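June
By the Stotaline Newsroom

Brisport Center Extends Desktop Computer Recovery Program

BRISPORT — The Stotaline electronics recovery center will continue its desktop computer program for another year, the center announced this month. The program accepts retired office computers from public agencies and schools and separates them into parts suitable for reuse and materials suitable for recycling.

The center received 1000 desktop towers during the program's first year. They came from 26 public offices and 16 school buildings in Brisport and the neighboring district of Jedach.

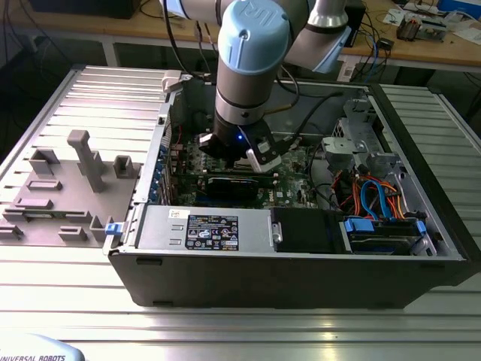 Under the terms of the extension, participating offices must remove all labels bearing employee names before pickup. Monitors, printers and keyboards will continue to be handled under a separate schedule. Towers may be submitted with or without a hard drive, and drives received at the center are logged on arrival.

Each tower is laid on its side and its side panel is taken off before work begins on the interior. Expansion cards, memory, processors, power supplies and drives are recorded as separate categories. Cables are sorted apart from circuit boards, and steel cases are sent out with other sheet metal. 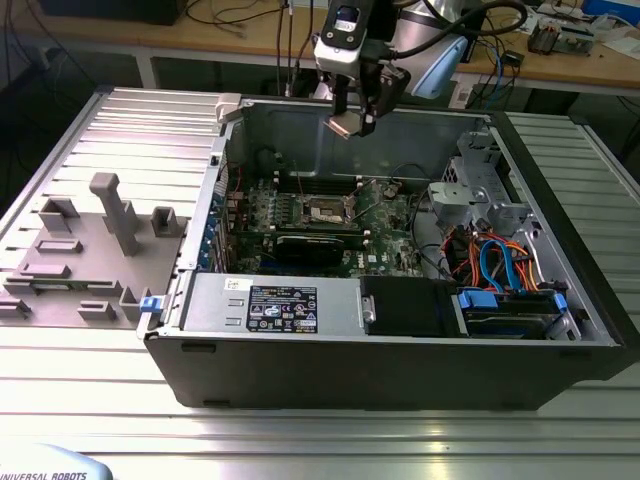 The Bermúdez warehouse, which has stored incoming equipment since the program opened, will remain the receiving point for large deliveries. Offices sending more than 13 towers at one time are asked to arrange a delivery window in advance. Smaller loads may be brought directly to the center in Brisport between 8 a.m. and 3 p.m.

Parts approved for reuse will be offered first to the schools that took part in the program. Power supplies and graphics cards will be listed separately from complete computers. 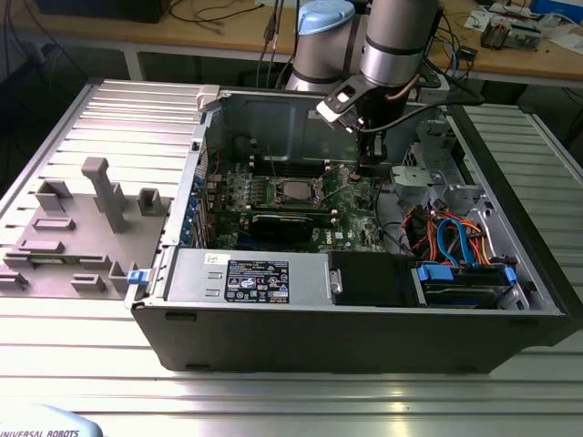
The center will publish a revised list of accepted equipment before the new term begins. Agencies already enrolled do not need to apply again, but must confirm a contact address and an estimate of the number of towers they expect to retire. Requests from offices outside Brisport and Jedach will be reviewed as space permits.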